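Jornada de puertas abiertas de Drellbridge

La jornada de puertas abiertas de Drellbridge es una demostración pública de manipulación robótica de materiales deformables. La edición del 2023-06-13, coordinada por Yavuz Sarıgül, recibió a 332 visitantes en la nave de Prosholm.

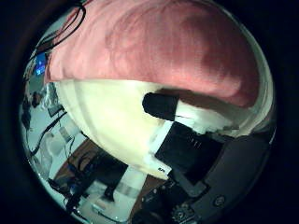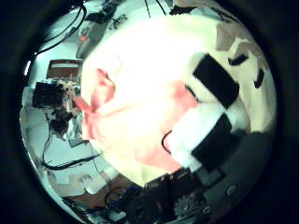

Tela rosada y material blanco junto a las almohadillas negras de la pinza.

El programa constó de sesiones de 20 minutos dedicadas al agarre de tejidos - una tarea difícil de modelar por la ausencia de geometría fija. El sistema de control, denominado Gulleo, se había ajustado con 3.586 agarres registrados en Prosholm. El módulo de planificación Jin se mostró por separado, solo en simulación. Su presentación con hardware se aplazó a octubre.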